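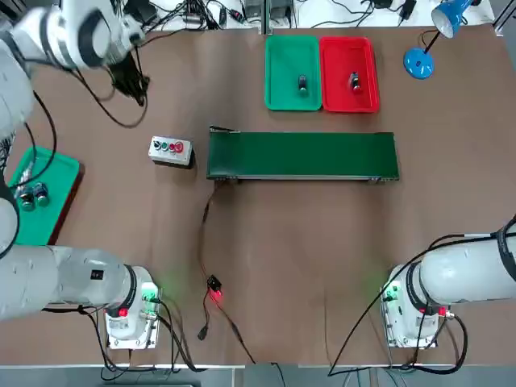

Arbeitstisch mit Förderband, drei Ablageschalen und blauer Tischlampe

Persönlichen Lernplan in Cetero anlegen
Anleitung für Beschäftigte der Nidemari-Gruppe
Stand: 4. Juli 2019

Seit April wird die berufliche Weiterbildung an allen Standorten über das Lernportal Cetero verwaltet. Der bisherige Papierbogen „Fortbildungswunsch“ wird nicht mehr angenommen. Diese Anleitung beschreibt, wie Sie einen Lernplan anlegen, Kurse zuordnen und den Plan zur Freigabe einreichen.

Voraussetzungen
Sie benötigen Ihre Personalnummer und ein aktives Benutzerkonto. Beschäftigte am Standort Londow, die noch kein Konto besitzen, beantragen dieses bei der Personalentwicklung. Das Erstkennwort ist bei der ersten Anmeldung zu ändern.

Schritt 1: Lernplan eröffnen
Melden Sie sich an und wählen Sie im Menü „Meine Entwicklung“ den Eintrag „Neuer Lernplan“. Tragen Sie den Planungszeitraum ein. Zulässig sind höchstens sechs Monate; für längere Vorhaben ist ein Folgeplan anzulegen.

Schritt 2: Lernziele formulieren
Beschreiben Sie bis zu vier Lernziele. Ein Lernziel benennt eine Tätigkeit, die Sie nach Abschluss selbstständig ausführen wollen, etwa „Quartalsberichte ohne Vorlage erstellen“. Angaben wie „bessere Computerkenntnisse“ werden zur Überarbeitung zurückgegeben.

Schritt 3: Kurse zuordnen
Der Katalog umfasst derzeit 348 Kurse. Grenzen Sie die Auswahl über die Filter „Fachgebiet“, „Dauer“ und „Lernform“ ein. Mit der Schaltfläche „Zuordnen“ verknüpfen Sie einen Kurs mit einem Lernziel. Die Sprachkurse des Anbieters Katsaros sind kostenpflichtig und mit einem Eurozeichen gekennzeichnet; vor der Zuordnung ist die Kostenstelle anzugeben.

Schritt 4: Lernzeiten eintragen
Hinterlegen Sie im Kalender feste Lernzeiten. Bei Schichtarbeit sind diese vorab mit der Einsatzplanung abzustimmen. Eingetragene Zeiten gelten erst nach der Freigabe als Arbeitszeit.

Schritt 5: Plan einreichen
Prüfen Sie Ihre Angaben in der Übersicht und wählen Sie „Zur Freigabe senden“. Ihre Führungskraft erhält eine Benachrichtigung. Den Bearbeitungsstand finden Sie unter „Meine Anträge“.

Nachträgliche Änderungen
Lernzeiten können jederzeit verschoben werden. Werden Lernziele geändert oder kostenpflichtige Kurse ergänzt, ist eine erneute Freigabe erforderlich. Nicht eingereichte Entwürfe löscht das System nach vier Wochen ohne weitere Mitteilung.

Bei technischen Störungen verwenden Sie bitte das Formular „Hilfe“ am unteren Rand jeder Portalseite.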